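Handout 7: Training in simulation for two-handed tasks
Course notes, robot learning module
Lavanya Acharya

Last week we looked at learning from demonstration with a single arm. These notes move on to two arms with hands, and to the question of how much of the training can be done in a simulator before any time is spent on hardware.

The running case is the Nunby task set, written by Jacqueline Barbier for the Multine simulator. Each task takes place on a kitchen counter and asks the robot to move food or tableware to a named place. A policy receives camera views and joint positions and returns target positions for both arms and all the fingers. It gets no list of objects and no coordinates for them.

Demonstrations are recorded by a person steering the two arms. Barbier recorded 176 of them. That is too few to train on directly, so the set is expanded to 2000 by moving the objects to new starting places, adjusting the recorded hand paths to match, and replaying them in the simulator. Any replay that fails the task check is thrown away.
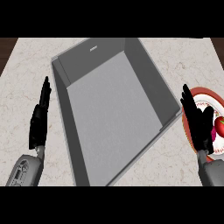 Replay works well while a hand is travelling through free space, where a small error in the path makes no difference. It works less well at the moment of contact. A finger that arrives a few millimetres out may push a round object away before the grip closes. For this reason each demonstration is split into segments, and the segments that involve contact are kept fixed relative to the object. Only the parts between them are stretched or bent.

With two arms there is a further choice. If each arm does its own job, the segments can be adjusted separately. If both hands hold the same thing, they must be adjusted together, or the distance between the palms will change halfway through a lift. Handing an object from one hand to the other counts as the second kind for as long as both are touching it.

The visual side is handled by changing the counter surface, the lighting and the colours of the tableware between episodes. Tests use 27 layouts kept out of training. Report success on these separately from success on the training layouts. An average over both hides the thing we want to measure.

For the seminar, read the section on segment labelling in the Macapagal notes and come ready to discuss the following. How would you label a segment in which one hand steadies a container while the other reaches into it? Would your answer change if the container were fixed to the counter?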